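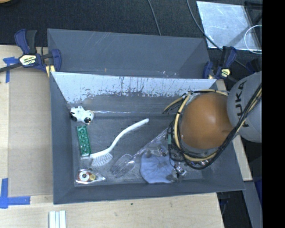 Rapport d'avancement – projet Fidell, lot 2
Destinataire : Märta Nygård, fonds Pindik
Rédaction : Kobina Quaye, Studau

Période couverte : jusqu'à fin juillet.

1. Relevés acoustiques
La campagne de mesure du bruit de ventilation est terminée dans quatre des cinq écoles retenues. La dernière sera traitée en septembre, le remplacement de sa centrale de traitement d'air ayant été repoussé par la commune. Les enregistrements ont été faits fenêtres fermées, ventilation en régime nominal puis réduit.

2. Traitement des données
La base compte 1 000 enregistrements validés. Les fichiers perturbés par la circulation ont été écartés selon le protocole joint à la convention. L'analyse par bandes d'octave fait apparaître une composante basse fréquence persistante en régime réduit – elle provient vraisemblablement des gaines et non des bouches de soufflage. Ce point reste à confirmer par des mesures vibratoires.

3. Budget
Les dépenses sont conformes au prévisionnel, hors étalonnage des sonomètres, facturé deux fois par erreur. Un avoir a été demandé.

4. Suite des travaux
Pose des accéléromètres sur les gaines, mesures dans la cinquième école, puis remise du rapport intermédiaire. Nous sollicitons l'accord du fonds pour reporter cette remise à novembre.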